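4. Cleaning the Sarstead countertop warmer

Clean the warmer after each day's use.

1. Turn the dial to OFF and unplug the cord.
2. Wait 54 minutes for the plate to cool.
3. Lift out the tray and wash it by hand in soapy water.
4. Wash the serving tools separately.
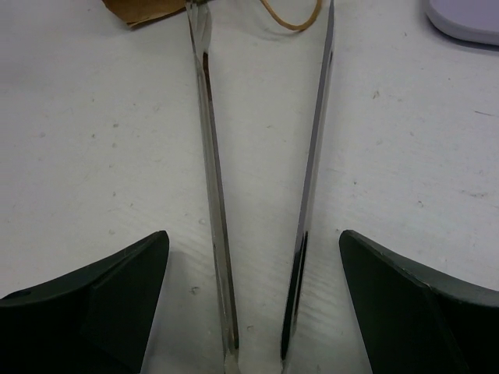 Fig. 7. Stainless steel tongs.

CAUTION: Do not put the base in water.

5. Wipe the plate with a soft cloth. Do not use scouring pads.
6. Keep paper and packaging off the plate. 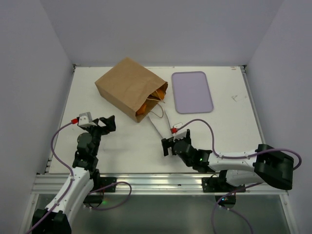

Fig. 8. Paper bag on its side, on a white tabletop.

7. Dry all parts and refit the tray until it clicks.
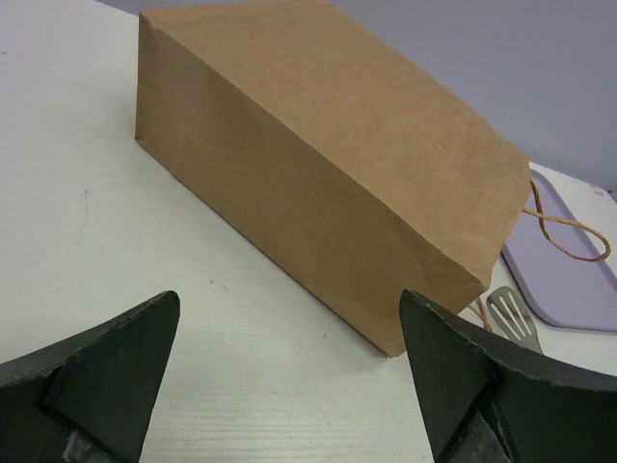
8. Set the dial to LOW for two minutes before storing.

NOTE: If the lamp does not light, replace the fuse (part 899). To order parts, write to Nisreen Qaisi, Sarstead Service, Udthorpe.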